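Stop Buying Hands for the Demo

I have an opinion about grippers, and it has cost me a couple of lunch invitations, so I may as well write it down. I think most of us who compare robot hands for a living are comparing the wrong thing. We put a gripper on a bench, hand it a block, a mug and a tennis ball, and write down how hard it squeezes. Then we bolt it to an arm, point it at a real chore and act surprised when the numbers don't help.

My own chore for the past few months has been laundry. I know, everybody's doing laundry. But I like it as a test because it has two halves that want completely different things from a hand. There's a door, and a door is stiff and round and doesn't forgive you if you come at it from the wrong side. And then there are the clothes, which forgive nearly everything except being pinched in the one place where they're going to slide out.

Our setup has two arms and two hands that don't match. The right one carries a plain parallel gripper, two fingers, the sort of thing you could explain to a kid with a pair of salad tongs. The left one has long linked fingers and a lot more going on. In my notes I call the simple one Pusa and the fancy one Movenura, mostly so I can complain about them by name. The program that runs both is called Brusevberg, and I complain about that too.
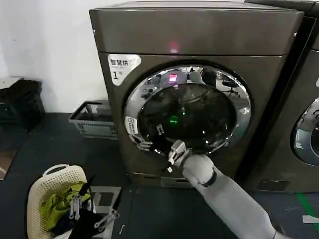
What I wanted to know when I started was which of the two was better. It took me an embarrassingly long time to see that this was a silly thing to want. Pusa is good at edges. Give it a rim or a lip or a handle and it'll sit there and hold on, and if it misses I can usually tell why by looking at it. It has one motion! There are only so many ways for one motion to go wrong.

Movenura is good at piles. You lower it into a heap of shirts and the fingers close around whatever happens to be there, and a fair amount of cloth comes up. When it misses, though, I can lose an entire Wednesday figuring out which joint did what. I've had a finger fold under a sleeve and sit there looking perfectly happy in the readout while holding nothing at all. The controller said closed. The hand was closed, sure. The shirt was still in the basket.

So my first complaint is about score sheets. The one we inherited came from an earlier project, Isaksson, and it had a single column for grasp success. Door, shirt, sock, all in one column, all averaged together into one tidy number at the bottom. I ran 126 tries under that sheet before I threw it out, and I couldn't tell you today what the number at the bottom meant. A hand that's wonderful with cloth and hopeless at doors can come out level with a hand that's the exact opposite, and you'd buy either one and be sorry.

My second complaint is about matching pairs. There's a strong feeling in this business that a robot with two arms ought to have the same hand on both. I get it – you stock one set of spares, you write one driver, the thing looks finished. People walk past ours and ask when the other hand is coming. But think about how you carry groceries into the house. One hand hangs on to the bags and the other one messes with the door. You happen to have two identical hands, because that's how people come, but you aren't using them the same way. If I could swap one of mine for something with a better grip on jar lids, I'd at least ask the price.

The usual answer is that a good enough hand can do both jobs, so you might as well buy two of the good ones. Maybe so, someday. For now, every extra joint is one more thing to tune and one more thing to check after a bump, and the door doesn't need any of it. I'd take a cheap hand that I understand over a clever one that I have to apologize for, at least on the door side.

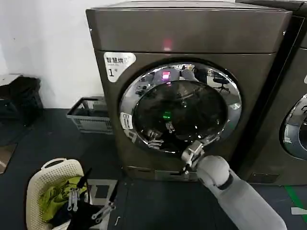
Do you need a force sensor in the simple gripper to work a round door?

It helps a lot, but I'd spend on the wrist first. A bit of give at the wrist lets the fingers follow the curve as the door swings, and a sensor in the fingertips won't save you if the arm insists on pulling in a straight line.

That brings me to cameras, where I'm less sure of myself. I used to be a wrist camera person. Put the eye next to the fingers, I'd say, and you'll see what you're grabbing. With cloth that's fine until the last little stretch, and then the whole view is shirt. The head view is farther off and the arms get in the way of it, but it shows both jobs at once, and I can see when one hand is sitting there doing nothing while the other does all the work. I've ended up leaning on it more than I expected to. I'd still like both. I'd also like a shiny door to stop throwing reflections of the room back at me, and I don't expect to get that either.

The other thing I'd change is how long we test. A vendor trial usually gives you a couple of days, and a hand is always at its best in a couple of days. The screws are tight and the finger pads are fresh. I want to know what it's like after 1,000 cycles, when the pads have gone slick and somebody has knocked it against a door frame and not mentioned it. If I ran the budget I'd buy fewer hands and wear them out properly, and I'd print the worst day's results right next to the best day's.

For the record, I'm keeping the mismatched pair. Pusa needs new pads before the next round and Movenura has a thumb joint I don't trust, so that's my week taken care of. The new score sheet has separate columns for doors and cloth, plus a wide one at the end for whatever I was muttering at the time. So far that last column is the one I go back and read.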